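Chapter 9
Building an Arm at Home: The Gripper Comes First

If you have followed along this far, you have a clear table, a patient household and - I hope - a cup of something warm nearby. In this chapter we begin the Brirham build, the home arm we will keep coming back to for the rest of the book, and we begin it at the hand.

It may seem backward to start there. But the hand decides so much about the arm behind it, from the motors to the length of the cable, and my own first try, the Vedari, had to be taken apart 2 times before I learned that lesson. We will work in simulation before cutting any parts, using the 63 practice setups in the Prinum folder. Take your time with them, and do keep a notebook.

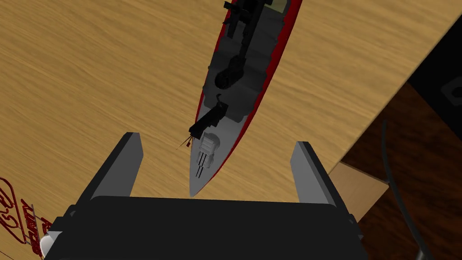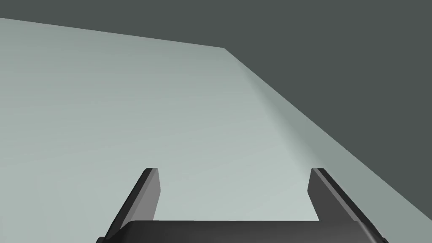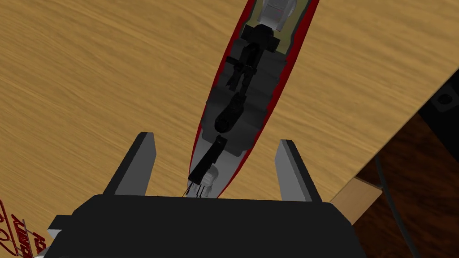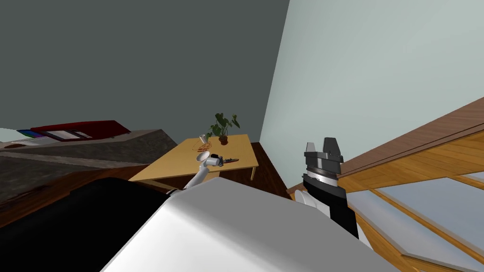 Figure 9.1 Simulated views of two-fingered grippers and tabletops.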